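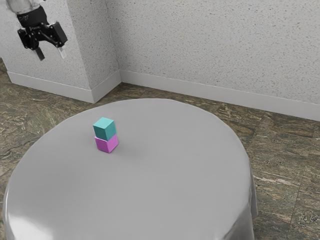

Kapitel 5
Verbrauchsfolgen: Was liegt noch im Lager, und was ist es wert?

Lernziele: Einzelbewertung und Bewertungsvereinfachung unterscheiden. Fifo, Lifo und Durchschnitt rechnen können. Wissen, welches Verfahren wo zulässig ist.

Voraussetzung: Kapitel 4, Anschaffungskosten. Wer dort noch unsicher ist, bitte erst zurückblättern -- vor allem zu den Nebenkosten. Die lassen wir hier weg.

5.1 Das Problem

Bilanzstichtag im Stofflager der Bastier GmbH. Im Regal liegen Ballen, Artikel 626, alle gleich, alle gleich lang. Eingekauft wurde zu verschiedenen Preisen. Welcher Ballen stammt aus welcher Lieferung? Steht nicht drauf. Der Lagerist, Herr Ostrowski, weiß es auch nicht mehr.

Grundsatz ist die Einzelbewertung, § 252 HGB. Jeder Gegenstand für sich. Bei Maschinen kein Problem, bei einem Firmenwagen auch nicht. Bei Schrauben, Heizöl, Stoffballen, Getreide: kaum machbar oder unverhältnismäßig teuer. Deshalb erlaubt das Gesetz Vereinfachungen. Man unterstellt eine Reihenfolge, in der verbraucht wurde. Unterstellt! Ob sie tatsächlich so stattgefunden hat, wird in der Regel nicht nachgehalten, darf aber auch nicht völlig unmöglich sein. Dazu mehr in 5.4.

5.2 Die Begriffe

Fifo = first in, first out. Das zuerst Gekaufte geht zuerst raus. Typisch: Silo, oben befüllt und unten entnommen. Auch das Kühlregal, jedenfalls wenn ordentlich eingeräumt wird.

Lifo = last in, first out. Das zuletzt Gekaufte geht zuerst raus. Typisch: Kohlehalde, Kieshaufen, gestapelte Platten.

Durchschnitt = alles in einen Topf, gewogener Mittelwert. Typisch: Tank. Flüssigkeiten mischen sich, da gibt es kein Zuerst und kein Zuletzt. 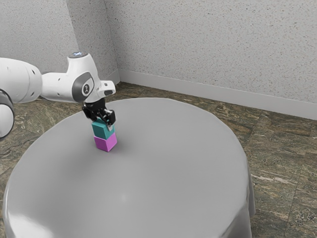
Lifo macht erfahrungsgemäß die meisten Schwierigkeiten, deshalb etwas ausführlicher. Entscheidend ist, worauf man zugreifen kann, ohne umzuräumen. Zwei Würfel übereinander genügen schon als Modell: Der magentafarbene steht unten auf dem Tisch, der türkise obendrauf. Magenta sei der Altbestand, Türkis der neue Zugang. Entnommen wird Türkis. Im Endbestand bleibt Magenta, also der alte Preis. Genau dieser alte Preis steht dann in der Bilanz, unter Umständen über Jahre hinweg.

5.3 Rechenbeispiel

Bastier, Artikel 626:
Anfangsbestand: fünf Ballen zu je 69 Euro = 345 Euro
Zugang im Juni: fünf Ballen, je 19 Euro teurer, also 88 Euro = 440 Euro
Abgang: fünf Ballen

Fifo: Aufwand 345 Euro, Endbestand 440 Euro.
Lifo: Aufwand 440 Euro, Endbestand 345 Euro.
Durchschnitt: 785 Euro geteilt durch zehn = 78,50 Euro je Ballen. Aufwand und Endbestand je 392,50 Euro.

Gleiche Ware, gleiche Menge, drei Ergebnisse. Bei steigenden Preisen zeigt Lifo den höchsten Aufwand und den niedrigsten Gewinn, im Lager entstehen stille Reserven. Bei fallenden Preisen umgekehrt -- dann aber an das Niederstwertprinzip denken, das geht imer vor.

Merke: Aufwand plus Endbestand ergibt in jedem Verfahren 785 Euro. Kommt etwas anderes raus, hat man sich verrechnet. Beliebtester Fehler in der Klausur übrigens.

5.4 Zulässigkeit, erster Überblick

HGB: Fifo und Lifo nach § 256, Durchschnitt nach § 240 Abs. 4. Nur für gleichartige Vermögensgegenstände des Vorratsvermögens, und die Annahme muss den Grundsätzen ordnungsmäßiger Buchführung entsprechen. Lifo bei leicht verderblicher Ware: problematisch.
IFRS: Fifo und Durchschnitt ja, Lifo nein. Siehe IAS 2.
Steuerbilanz: Lifo unter Vorraussetzungen ja, Fifo grundsätzlich nicht. Durchschnitt ja.

Die Einzelheiten folgen in 5.5 am Fall Arnimow. Taschenrechner bereitlegen.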